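About us

Droler Workshop is a shared workshop in Plidham where people build robots and small automatic machines. Some members have a clear plan and a drawing on paper. Some come with a box of parts from the attic. Both are welcome, and both usually go home later than they promised to their family.

Who started it

My name is Gediminas Ķēniņš. I write this page because I am the one who answers the emails, so please excuse my English where it is not perfect. I learned it mostly from manuals.

Before the workshop existed, Rasmus Paju and I were building in his garage. At first it was a machine for sorting screws, later a small arm which should put a cup on a shelf. The arm was weak and the cup was always on the floor. Rasmus has a good hand for metal, I am better with cables and programs, and together we made all the mistakes that a person can make with a motor and a power supply.

In August our neighbours asked, in a polite way, if we could do the drilling somewhere else. We found the unit on Pindov Lane the same month. It was an office before, and this is why we have carpet under our machines. We wanted to take it out in the first year. Now we are used to it. Small springs are hard to find in it, but it is kind to the knees when you must work low near the base of a robot.

How the workshop is now

We have 108 square metres in 2 rooms. The front room is for benches, soldering and computers. The back room is for everything that moves by itself. There is a drill press, a small lathe, a band saw, a 3D printer that works well and another one that is mostly used for parts. Hand tools hang on the wall next to the door and belong to everybody. Please put them back the same evening, also when you plan to come again tomorrow.

There are seven of us who hold keys. One of us is always present when the back room is open. Members pay by the month and can stop whenever they want, we do not make long contracts.

What we build

Most projects here are personal. At this moment there is a curtain opener, a machine which waters tomatoes, a chess board that moves its own pieces and a walking thing with four legs which has no name yet. We do not ask that a project is useful. We ask only that its owner can explain to the others how to stop it.

Beside this we have one common project, and everybody can work on it. We call it Jayawardena, after the street where Rasmus lived when he drew the first sketch. The idea is simple to say: a robot arm should pick up mixed small things from a metal bin, one after another, without a person telling it where each thing is. To do it is much longer work.

We learned quite early that boxes and tins are too easy. They have flat sides, and almost any gripper can take them if the arm arrives at the right place. So we changed to toys and household things with difficult shapes. A building block with round knobs must be held by the correct sides. A brush is long and light, and it turns when you take it too near to one end. Soft or lumpy things are the worst, in my opinion, but Rasmus says the worst is everything that lies in a corner, and we have not finished this discussion.

The bin also gave us some lessons. The floor of it is shiny and full of scratches, and bright metal can confuse a camera. When the fingers push against a wall, a light bin will simply travel over the table. Now we hold it with a clamp. 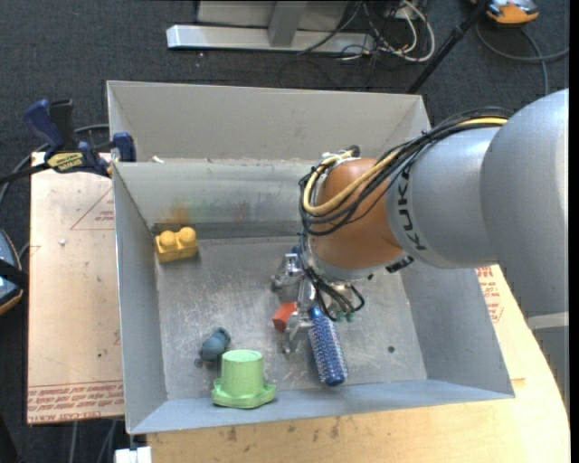 The gripper at work in the bin, with a yellow block still waiting in the back corner.

Cables took more of our time than we expected. When the wrist turns, each cable on it must turn too, with enough length to be free and not so much that it catches on something. The first arrangement was too tight. The second was so loose that it took a block out of the bin alone — the best pick of that week, some people said. If you join us and like patient work, there is always something to improve in this area.

We write down every attempt in a common notebook, the good and the bad. The longest evening until now has 376 lines in it. Anybody can read the notebook at the front desk, and new members often start there, as it explains better than I can why we do things in a certain way.

Our rules for moving machines

Nobody puts a hand in the bin while the arm has power. The person who starts the program stays by the stop button until it is finished. Long hair is tied, sleeves are closed, and loose scarves stay on the hook. If you are tired, you can watch or sort screws, but you do not run the robot. We are friendly people, but about these rules we do not negotiate.

Joining and visiting

You do not need to be an engineer. We have members who never held a soldering iron before they came, and one of them now repairs the irons. Write us a few lines about what you would like to build, or what you would like to learn if you have no project yet. We will answer with a time when you can visit and see the rooms. The first visit costs nothing and there is tea. Children can come together with an adult, in the front room only.

If you have old motors, gears or sensors to give away, ask before you bring them. Our shelves are full — but for a good gearbox we will find a place.

Gediminas Ķēniņš and Rasmus Paju
Droler Workshop, Pindov Lane, Plidham
Page last changed: Apr 4, 2025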